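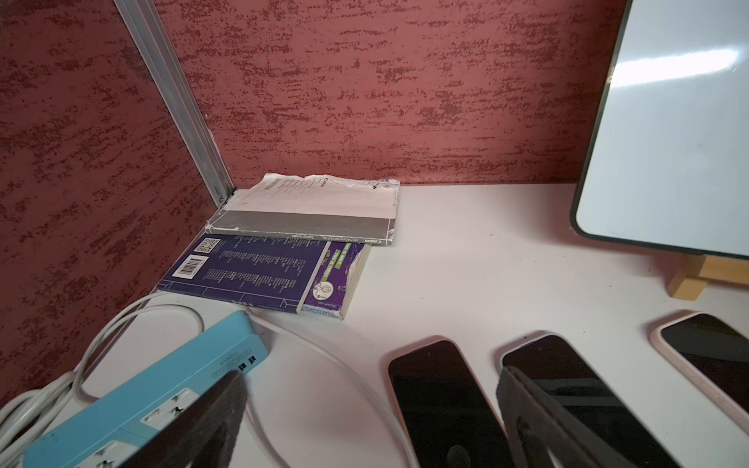 Grisberg Opens Norkusero Collection of Two-Arm Phone and Cable Handling Examples

2,324 operator-guided episodes recorded; first 1,000 available to research and industrial users on request

Summary

Grisberg has finished the first recording period of Norkusero, a collection of examples for training robot control models to handle smartphones and charging cables with two arms. The collection holds 2,324 episodes. A first release of 1,000 episodes is open for requests, and a separate set of 300 episodes is being held back for testing.

Every episode was recorded with a person guiding the arms. The operator moves a pair of hand-held leader arms, and the robot arms in the enclosure follow. Joint positions, gripper openings and camera images are stored together on one clock, so that a model can be trained to produce the same kind of motion from the images alone.

The tasks are short and ordinary. A phone is picked up from the work surface, turned, passed from one gripper to the other, or set down in a given place. A charging connector is picked up, lined up with the port and inserted, or pulled out and laid aside. Phones start with the screen facing up in some episodes, and with a cable already attached in others. Protective cases stay on for part of the collection, as a soft rim changes both the grip and the clearance around the port.

Loose cable is left on the work surface by design.

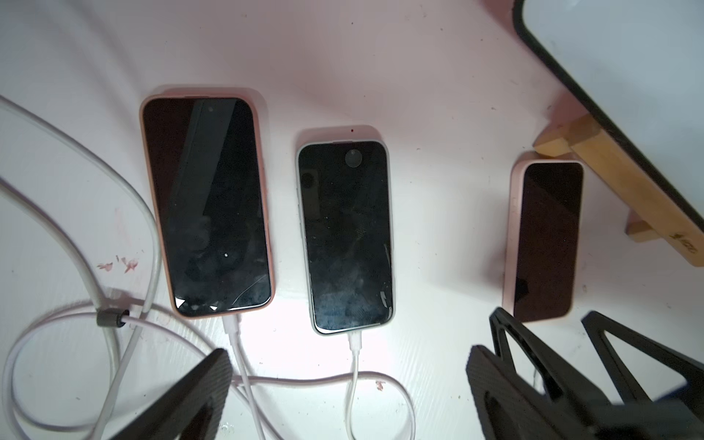 A white cable on a white surface has low contrast, moves when it is touched and seldom lies in the same shape twice. In early trials, models trained on tidy layouts tended to grip the cable too far from the connector and then lose alignment at the port. Norkusero therefore includes many starting layouts in which cables cross, loop or run underneath a phone. Operators are told to solve these layouts with the arms and are not permitted to reach in and straighten anything once recording has started.

The release also keeps the surface marks that build up during use. Smudged screens, specks of dust and scuffs on the floor of the enclosure have not been cleaned away or edited out of the images.

Requests for the first release are being taken now. Terms are given at the end of this notice.
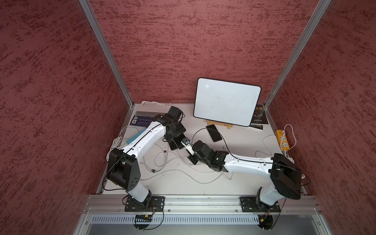 WARNON, May – Grisberg, a developer of recording equipment and training data for two-arm robots, today announced the first release of Norkusero. The work was carried out at the company's site in Warnon with Rastogi, which supplied the time-alignment software and checked the recordings.

Recording setup

Norkusero is recorded in a fixed enclosure with a flat white floor and textured red walls. Two arms are bolted to a metal rail along the front edge, each with a two-finger gripper. The back of the enclosure is used for background items, such as books, printed matter and a framed panel on a small wooden easel. These items are not part of the task. They are moved or exchanged between groups of episodes so that a model cannot rely on a fixed background to find its position.

Power strips are kept inside the enclosure along with the cables. Their color and position also change between groups.

Each episode carries three image streams. One comes from a fixed camera with a view of both arms, and one comes from a small camera at each wrist. The fixed view gives the general layout and the position of each arm relative to the other. The wrist views give the detail needed near the port, where the fixed camera's line of sight is often blocked by a gripper. The fingers remain visible in the wrist views throughout, and Grisberg has not masked them. A model trained on these images has to learn where its own fingers are as well as where the phone is.

Glare was left in the recordings. Phone glass and other glossy surfaces reflect the overhead lighting, and the reflections move as the wrist camera moves. Grisberg considered matte film for the screens during planning and decided against it, on the grounds that a deployed system will meet uncovered glass.

How an episode is made

The operator receives a written instruction on a monitor, for example "pick up the phone with the left arm and bring the connector to it with the right arm." The operator then has a short period to look over the layout before recording begins. The episode ends when the operator presses a foot switch and marks the outcome as complete, partly complete or failed.

Failed episodes are kept. They are labeled as failed and stored in a separate part of the collection, where they can be used to train a model that judges outcomes. Episodes in which the operator misses the port, backs off and tries again are treated as complete if the instruction is met in the end. Grisberg regards these corrections as among the more useful material in Norkusero – a model that has only seen clean insertions has no example of what to do after a miss.

Operators work in short blocks. Long sessions with leader arms lead to smaller, more hesitant movements, and this shows up in the joint data as frequent stops. Blocks that passed a set limit for idle time were recorded again.

Two-arm work

Many public collections for table-top handling use a single arm and let the table hold the object. Port insertion is difficult under those conditions, because the phone slides when the connector is pushed against it. In a large share of Norkusero episodes, one gripper holds the phone clear of the floor while the other works on it. Both arms must then be controlled together, with the holding arm giving slightly under contact and returning to its position afterward.

The arms carry no force sensor at the wrist. Motor current is recorded for every joint and is included in the release. Rastogi's checks found that current in the holding arm gives a usable signal at the moment of contact, although the signal differs between arms and should be scaled for each one. The scaling values are supplied in the metadata.

Quality checks

Rastogi reviewed all 2,324 episodes for dropped images, clock drift and missing joint data. Episodes with a gap in any of the three image streams were left out of the first release. Some of these may be restored later if the gap falls outside the active part of the task.

Instructions were compared with the recorded motion by a second reviewer, who did not see the operator's outcome label. Where the two disagreed, the episode was set aside for a further review. The reviewer's label is stored next to the operator's label, and users may choose which one to train on.

The 300 held-back episodes use phones, cases and layouts that do not appear in the first 1,000. Grisberg will run submitted models against this set at its own site and return the results to the submitting group. The images in the test set will not be distributed. Groups without suitable hardware may submit predicted joint paths for offline scoring, but these scores will be listed separately from results obtained on the arms.

Known limits

Norkusero was recorded in one type of enclosure, with one type of arm and under indoor lighting only. Grisberg does not claim that a model trained on this material alone will work in a different cell without further examples from that cell.

Phones were handled with the screen off. The collection has no tasks that involve touching, reading or unlocking a screen, and no personal data was present on the devices.

The cable range is narrow. Most episodes use thin white charging cable, and thicker or braided cable is not well covered. A second recording period is planned to widen this range and to add layouts with a larger number of obstacles near the port.

Format and access

Episodes are supplied as individual folders, each with the image streams, joint and gripper data, motor current, the written instruction and both outcome labels. A small reader program is included. Camera calibration is given for each group of episodes and should be reloaded whenever the group changes, as the fixed camera was removed and refitted between groups.

Access to the first release is free of charge for research use. Industrial users may request an evaluation license and will be asked to name the intended application. In both cases the files may not be passed to third parties, and published results should state which release was used.

Requests should be sent to the Grisberg data office in Warnon with a short description of the planned work. Groups that also wish to use the test set should say so in the same request and state whether they will submit a model or joint paths.

About Grisberg

Grisberg designs recording cells, leader arms and data tools for two-arm robot training. The company builds its equipment in Warnon and supplies it to laboratories and electronics service firms.

About Rastogi

Rastogi develops software for aligning and checking recordings from several sensors. Its tools are used in robot training, machine testing and process monitoring.

Contact

Grisberg Data Office, Warnon
Subject line for access requests: Norkusero first release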